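Home | About the Project | Collections | Reports | News | Contact

Print this page | E-mail this page

Bollville Parish Records Project
Second progress report to the Plulten Fund

Prepared by Saranya Thampi, project archivist
Sunday, February 8, 2026

1. Purpose of the grant

The Plulten Fund is paying for the sorting, listing and public opening of the parish and mission papers held at Bollville. The papers came from three churches that closed or merged between the wars, and from the mission office that served them. Until the grant began they were stored in the former rectory and could be seen only by written request to the clergy. The grant agreement asks us to produce a finding aid, to repack the papers to a basic archival standard, and to open a reading room.

Our first report covered the move out of the rectory and the initial survey. This one covers the listing work, the repacking and the access rules, and ends with a request to move some money between budget lines.

2. Listing

The survey found 108 boxes. We have now listed 40 of them to file level, starting with the mission office, which has drawn the most inquiries. The remaining boxes have a one-line entry each, taken from the old labels. Several of those labels are wrong. A box marked "Accounts" held baptism certificates and letters from families asking for copies of them, and we expect to find more of this.

The mission office series is fuller than we thought. It includes letters to and from the diocese, quarterly returns, building plans, and a run of the school log with one volume missing. The correspondence on the 1931 merger is nearly complete on the parish side. The diocesan replies are patchy, and we have written to the diocesan archive to ask whether file copies survive there. They have acknowledged the letter and given us a reference number, but no date for an answer.

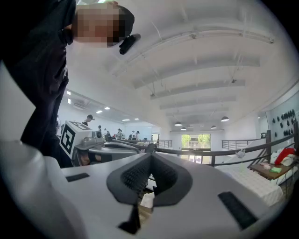
The Khổng family papers, which were promised as a deposit when the application was made, have now arrived. They include the letterbooks of a lay catechist who worked with the mission for most of his adult life. Lộc Triệu has begun listing them. Many of the letters are in Vietnamese, and a few use older spellings that slow the work down. He is entering each letter with sender, recipient, date and a short subject line in both languages. The family has agreed in writing that everything except the medical correspondence may be opened.

3. Repacking

Repacking follows listing, one series at a time. Rusted pins and clips are taken out, folded plans are flattened where the paper allows, and each file goes into a new folder with a pencil reference. Photographs are moved to separate sleeves and a slip is left in the file to show where they came from.

There is mold on part of the cemetery series. It was noted in the survey but is worse toward the back of the boxes than we recorded then. The affected files have been bagged and set apart from the rest, and will not be listed until they have been treated. Pladbridge Conservation has inspected them and quoted for cleaning. The quote is dealt with in section 6.

4. Access and closed files

The parish council and the diocese have both signed the access policy. Most files will be open once listed. Marriage case papers, staff discipline files and anything naming a child in care will stay closed for the period set out in the policy. Where a closed item sits inside an otherwise open file, it will be removed to a restricted box and a dummy sheet put in its place.

Two points took longer than planned:

a. The diocese first asked to approve each reader individually. It has now accepted a standard registration form, with the right to see the register on request.

b. The council wanted the 1931 merger letters held back until the diocesan copies had been located. We argued that the parish letters can be read on their own terms, and the council agreed to open them with a note in the finding aid.

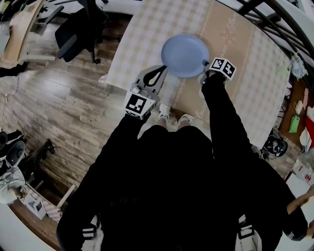

5. Reading room

The reading room will open in June, two months behind the date in the application. The delay comes from the access policy, which had to be signed before we could advertise. The room will seat up to 22 readers on open days and will run by appointment otherwise. Shelving is up and the lockers are ordered. The lighting still needs work over the map table.

6. Budget

Spending is within the total. The folders and boxes line is underspent, as we were able to buy jointly with the county library. We ask the Fund's permission to move $2000 from that line to conservation, to pay for Pladbridge to clean the cemetery series. The total grant would not change. If the Fund agrees, the work can start as soon as Pladbridge confirms a slot.

7. Next period

Lộc Triệu will finish the Khổng letterbooks and then start on the school records. I will complete the mission office list and draft the introduction to the finding aid. The missing log volume and the diocesan replies remain open questions, and will be covered in the next report whether or not we have answers.

Contact the project office | Copyright Bollville Parish Records Project | Back to top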